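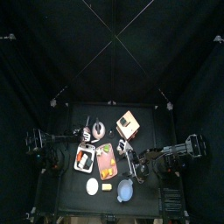 Morven MacAulay wrote in to ask whether the teapot really has to go down before everything else, as her two always want to start with the food and then there's no room left for the tea. It does help, Morven, and step 3 is the one to read aloud to them.

Brenuvham Play Kitchen Guide
Section 2: Laying out the small pieces
By Alasdair Skinner
Apr 22, 2019

We use cookies to remember which guide you were reading. Accept / Manage choices

By now you should have everything out of the box and the packing well out of reach of little hands. What follows is the pleasant part, and you needn't hurry it. A low table is best, and the layout below was worked out on one 74 cm across, though a corner of the kitchen table will do perfectly well if that's what you have.

1. Wipe the table with a damp cloth and dry it. Small pieces skate about on a wet top, and then there are tears.

2. Tip the set on to a tea towel and look each piece over. Anything with a crack or a sharp edge should be put aside for a grown-up to deal with.

3. Stand the teapot towards the back, with its lid on and its handle turned to whichever side your child pours from. If you have a left-handed pourer, do ask them first – they will have views.

4. Lay the pink cutting board flat, nearer the front, and leave a hand's width clear on each side of it. Most of the playing goes on here, so it wants more room than you'd think.

5. Group the remaining pieces by what they are for, cooking things together and serving things together. Keep them all within a small child's reach, so that there is no climbing on chairs.

6. Let your child move everything. They will anyway, and the layout is only a place to begin.

Note: If two children are sharing, put the board between them and give each one a side of the table. Innes Sutherland at our Lestotthorpe shop suggests swapping sides whenever the tea has been poured, and we've found it keeps the peace rather nicely.

Caution: The teapot is for pretend tea. Please don't fill it with hot water, and don't stand it on a hob or a radiator, however cosy it might look there.

Caution: Keep the smallest pieces away from children who still put things in their mouths.

When play is over, wash the pieces by hand in lukewarm soapy water and leave them to dry with the teapot lid off. Spare lids are listed under part number 336. Packing away is covered in Section 3.

Contact: Brenuvham Customer Care, PO Box 1083, Lestotthorpe | © Brenuvham 2019 | Back to top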